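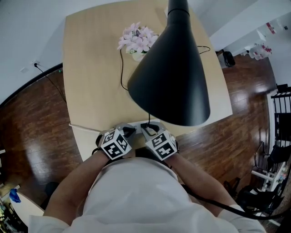

Cómo preparar una sesión de grabación con pinzas de mano (guía para los miembros nuevos del club Kasari)

Esta guía explica cómo grabamos demostraciones en nuestro club de robótica. La escribí para las personas que entran en octubre y no han usado nunca las pinzas. El español no es mi primera lengua, así que uso frases cortas y espero que todo quede claro.

Lo que grabamos sirve para entrenar el brazo que llevamos a la competición Vestard. Este año la tarea es de mesa: coger un objeto, moverlo y dejarlo en otro punto. Para una tarea necesitamos 117 demostraciones válidas. El año pasado llegamos a 177, pero muchas eran repetidas y no nos ayudaron.

Antes de empezar

Necesita las dos pinzas, la cámara de cabeza, una mesa y una silla. Reserve la sala por 60 minutos como mínimo. La primera vez se pierde casi media hora solamente en colocar las cosas.

Paso 1. Prepare la mesa

Coloque la mesa de manera que pueda alcanzar el centro sin levantarse. Los objetos de la tarea van en la parte central. Los objetos de decoración, por ejemplo una maceta con flores artificiales, pueden quedarse al fondo. Nos gusta cambiar el fondo entre una serie y otra, pero dentro de la misma serie no se toca nada.

Mire también los cables que cruzan el tablero. Si un cable pasa por la zona de trabajo, llévelo hacia un lado y fíjelo con cinta.

Paso 2. Revise la luz

Los cubos blancos de las pinzas llevan marcadores cuadrados en blanco y negro. El programa calcula con ellos la posición de cada mano, y por eso tienen que verse bien. Una lámpara de pie con pantalla grande puede dar sombra a la mesa y tapar una parte de la vista. Súbala o gírela antes de grabar. Los reflejos en un suelo brillante molestan menos, pero si hay mucho sol es mejor bajar la persiana.

Paso 3. Póngase las pinzas

Siéntese primero y después tome las pinzas, primero la izquierda. Si lleva manga larga, súbala hasta el codo. El cable debe ir a lo largo del antebrazo y salir hacia atrás, con un poco de holgura en la muñeca. Abra y cierre cada pinza 6 veces y compruebe en la pantalla que los valores cambian.

Paso 4. Posición inicial

Cada demostración empieza igual: las dos pinzas cerca del borde de la mesa, un poco inclinadas una hacia la otra, con los dedos apuntando hacia delante. Quédese quieto dos segundos. Al terminar vuelva a la misma posición y espere otra vez dos segundos. Sin esta pausa el programa Satside no sabe dónde cortar.

Paso 5. Grabe

Trabaje despacio, más despacio de lo que parece natural. No hable con los compañeros durante la toma, porque al hablar uno gira la cabeza y la cámara pierde los marcadores. Si se le cae un objeto, termine el movimiento y marque la toma como fallida. No la borre, también las revisamos.

Problemas frecuentes

La posición de una mano salta: normalmente un cubo tapa al otro. Separe un poco las pinzas.

La pinza no responde: revise el conector del cable y reinicie el programa.

Los dedos resbalan: limpie la goma con un paño seco. No use alcohol.

Al terminar

Copie los archivos en la carpeta Mohammadi, con el nombre de la tarea y el número de serie. Cargue las pinzas y anote en la hoja cuántas tomas son válidas. Si ha cambiado la altura de la cámara, escríbalo también en la hoja, con la medida en centímetros.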